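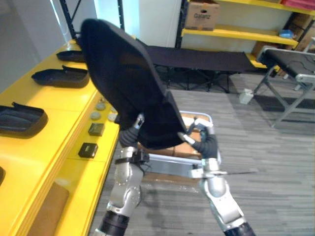
4.2 Keeping the cell in trim

By the time we got to the long run in February, the Leriseo cell had stopped surprising us in big ways and started surprising us in small ones. Most of what I have to report in this section is upkeep, and I make no apology for the amount of detail. I went looking for this sort of thing in other people's papers when we were setting up at Jorenlow and found very little of it, so I'm putting ours down while I still remember which day was which.

The cell has two arms with a jointed hand on each, and the job is to move soft or lightly moulded black pieces on and off a yellow shelf. We logged 2569 pick attempts over the run. Of those, 175 ended in a stop that needed one of us to walk over and do something. I had expected the hands to be the main culprit (everybody does, I think, when they first see all those finger joints), but the two biggest groups of stops came from the shelf having shifted and from cables catching.

4.2.1 The shelf

The shelf unit isn't bolted down. It stands on carpet tiles, and carpet gives. Lean on it while you're setting out pieces and it creeps a little, and a little is plenty when the fingers are meant to come down beside a rim. For the first few days we re-measured the whole thing every morning with a tape measure, which took ages and wasn't very good.

What we do now is much duller and works better. Before the first pick of the day I bring the right hand out over the top shelf at low speed, fingers up, and stop it just above one of the black pieces. Then I look at the gap. If it's bigger or smaller than yesterday's, I nudge the unit back and try again. There is a proper routine for this in the Tkachenko software and we do run it afterwards, but it needs a decent starting guess, and my eye and the hand together give it one. On a good morning the whole business takes less time than making the tea.

The raised lip along the front edge caused its own trouble. A low approach from the front brings the knuckles much too close to it, so we lifted the approach path and let the wrist drop late. Figure 1 shows the right hand over the top shelf, with the lip running along in front.

Figure 1. Right hand raised over the top shelf, thumb just above one of the black pieces.
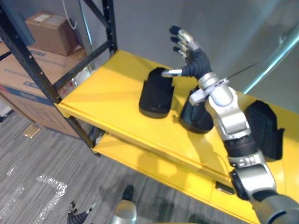 4.2.2 Cables and hands

Each arm has some thin black cable on the outside, and I could write a whole paper on that alone. Tied tight, it pulls at the connector when the wrist rolls. Left slack, it makes a loop that goes looking for something to catch on — usually the piece you've just put down. We tried clips first, then a strap on the upper joint, and settled on leaving a small loop near the wrist and checking it every 400 picks. The check is simple: roll the wrist fully one way, then the other, and watch the loop. If it brushes the shelf at either end, re-dress it.

The hands need less than I feared. I wipe the fingertips before each session and go round the small screws with a driver at the end of the week. Two had backed out a touch by the third week, both on the left. Bullach sent us a replacement fingertip set after pick 852, when the old tips had begun to slide on the glossier pieces, and swapping them over was an easy job with the arm parked and the power off. Do re-teach the pinch afterwards. I forgot once and spent most of an afternoon blaming the lighting.

The pinch itself is worth a few words. On the moulded shells we take hold low on one edge and tilt, as the left arm is doing in Figure 2. A grip across the middle looks safer, but the recess there is shallow and the fingers tend to ride up over the rim. With the edge pinch, a worn tip gives itself away early: the piece starts to turn in the grip well before it falls. That has become our best warning sign, and I now write down every turn I notice, even when the pick goes on to finish normally.

Figure 2. Left arm pinching the lower edge of the nearest shell, right hand upright in front of the shelf.
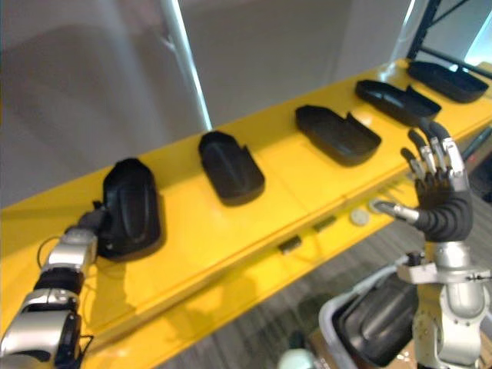 Fadime Sarıgül told me, after reading a draft of this section, that she would check the cable loops by the clock and forget the pick count, as an arm that spends an hour being jogged about by hand wears its cables without logging a single pick. She has a point. Our count misses all the teaching time, and on some days that was nearly the whole session. I've left the figure in because it is what we did, but the next run will log joint travel on both arms and set the checks from that.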